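Cups, mugs and the drying rack: kitchen gallery
Posted in November by the Zuvico kitchen desk

The kitchen at Zuvico is a narrow room on the ground floor, between the post room and the back stairs. It has one sink, one short worktop and a single wall cupboard, and for a long time it had no proper place to dry anything. Cups were left upside down on a tea towel. The tea towel was changed when someone remembered to change it.

This page covers the change from the tea towel to a wire rack, and from a mixed shelf of mugs to plain plastic cups. It is meant for the other sites, Tuvine in particular, where the kitchen is much the same size and the same questions have come up. The photographs are near the bottom of the page. The notes come first.

The old mugs

When the cupboard was emptied there were 30 mugs in it, and at least half were chipped or had lost a handle. Many carried the names of suppliers we no longer use. They were all shapes, so none of them stacked, and the bottom shelf could only be reached by taking out the one above. The sound ones went to the workshop. The rest were thrown away.

A few people asked to keep their own mug, and that is fine. Personal mugs live on desks and are washed by their owners. They do not go on the rack.

The cups

The new cups are light blue plastic, ribbed down the sides, with a smooth band near the closed end. They are wider at the mouth than at the bottom, so they nest one inside another and take up very little height in the cupboard. The ribs give a decent grip with wet hands. They also hold a tea stain if the cup is left overnight, and a soft brush gets this out better than a sponge does.

We bought them from Urer as part of a larger order shared between the sites. The order was for 624 cups in all, and 122 of those came to us. Most are still in their boxes in the store room. Only a few are out at any time, and when one cracks another is brought down.

They are for water, squash and tea that has had a minute to cool. Coffee straight from the machine should go in something with a handle.

The rack

The rack came from Değirmenci, who also supplied the shelf brackets in the post room. It is gold-coloured metal wire, with an open base and a bar across the top, and the cups hang over white-tipped holders. It cost 191 in the catalogue for a box of several, shared out in the same way as the cups. We did not choose the colour. There was a chrome version listed but it was out of stock for the whole of the autumn, and by now most people have got used to the gold.

Some points from the first few weeks of use:

Hang cups with the mouth facing down. A cup lying on its side keeps a spoonful of water in it until the next morning.

Shake the cup over the sink before hanging it. The rack has no tray of its own, and whatever drips off goes on to the surface below.

Leave a gap between cups where possible. The ribbed sides dry slowly when two cups are pressed together.

Nest the cups only when they are dry. A stack put away damp will stick, and pulling it apart is how the first one was cracked — the split ran from the rim nearly to the base.

Wipe the wire once a week with a dry cloth. Limescale shows as a white bloom on the gold and is harder to shift once it has been there a while. The white tips can be cleaned with washing-up liquid.

The pictures 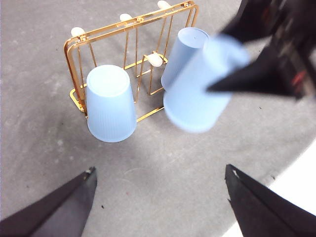 Light blue cups upside down on the rack, with the white pegs showing between the gold wires.
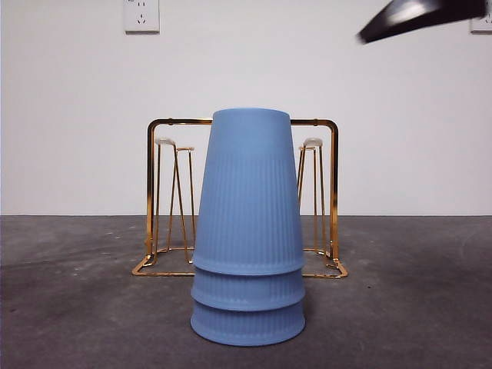
Three cups nested in a stack, with the rack behind them.
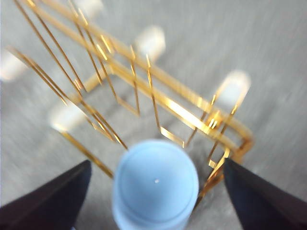 The rack from overhead. The gold rods cross at several angles.

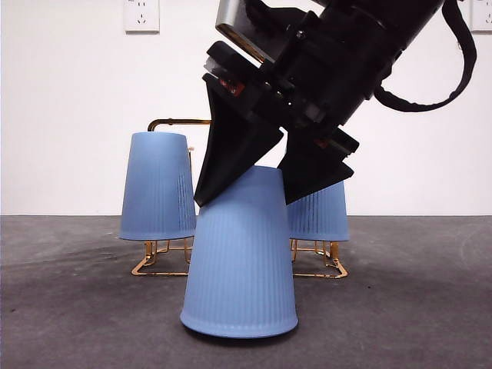

One cup standing on its rim at the front, and two more hanging on the rack.

Tuvine asked whether the rack could be fixed to a wall. It can't, at least not without drilling through the base wire, and we would advise against that. It does sit well at the back of a worktop, and it is light enough to lift out of the way for cleaning. If your worktop is very shallow, measure from the wall to the front edge before ordering, and allow for the width of the cups as well as the wire.

They also asked about the dishwasher. The cups will go through on the top shelf, but they are light and tend to turn over and fill with dirty water, so we have gone back to washing them by hand at the end of the afternoon. It is a short job if it is done every day.

The cupboard has been relabelled on the inside of the door. Dry cups go on the lower shelf, plates above, and the top shelf is for jugs and the large teapot. Spare cups can be collected from the store room before 4 pm. Please flatten any empty box and put it with the cardboard by the back stairs.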